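How the Offside Rule Works

Offside is Law 11 of soccer. It stops attackers from waiting next to the other team's goal all game.

A player is in an offside position when three things are true at the moment a teammate plays the ball. The player is in the other team's half. The player is nearer to the goal line than the ball. The player is also nearer to the goal line than the second-last defender. The goalkeeper usually counts as one of those two defenders – but not always.

Arms and hands are not measured. Heads, bodies and feet are.

Being in an offside position is not a foul. The referee stops play only if the player then gets involved, for example by touching the ball or blocking the goalkeeper's view.

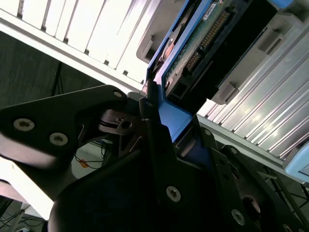
Norbert Pintér writes that his under-tens at Perncombe always ask about throw-ins, and that the answer should come early. A player cannot be offside when receiving the ball straight from a throw-in, a goal kick or a corner kick.

Suppose Perncombe are playing Salminen. A Perncombe midfielder passes forward. When the ball leaves her foot, the striker is level with the second-last defender. Level is onside. The striker can run past everyone while the ball is moving, because her position was fixed at the moment of the pass.

When offside is given, the other team gets an indirect free kick. The ball must touch a second player before a goal can count.

Word to know
Indirect – a free kick that cannot be scored with one touch.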